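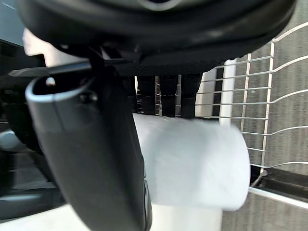

Murnance Reports Gains in Teaching Robot Hands to Handle Household Objects

Murnance, a robotics research company, today released results from a study of how robot hands learn to grip everyday items in a kitchen. The work was done with software developer Jineo and tested a training method called Levchenko.

Most grasping systems choose a grip once, before the hand moves. Levchenko keeps updating the grip as the fingers close, using joint readings from the hand together with camera views from the wrist and the head. The same trained model is used for every object, with no separate settings for paper goods, dishes or packaging.

The team collected 539 demonstrations and set aside objects the model had not been trained on. In testing, the robot attempted 456 grasps. It dropped or failed to lift the object in seven of them. Thin, flat items were the hardest group and took more than 194 of the attempts.

"A plate on a rack gives you very little to get your fingers under," said Najwa Ghanem, who led the study at Murnance. "We spent most of February on that one problem. The changes we made there helped with soft and round objects too."
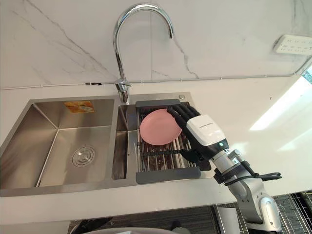

Catarina Serrano

The method has limits. It was tested in one kitchen, and the objects were placed by hand before each attempt. It has not been tested on glassware or on stacked dishes. Grasps are also slower than with the single-decision approach, as the hand pauses to check its position before lifting.

Murnance will repeat the tests in a second kitchen at its Bretent site, with a different sink and counter height. The demonstrations and test records will be made available to research groups on request.

Media contact: Murnance press office, Bretent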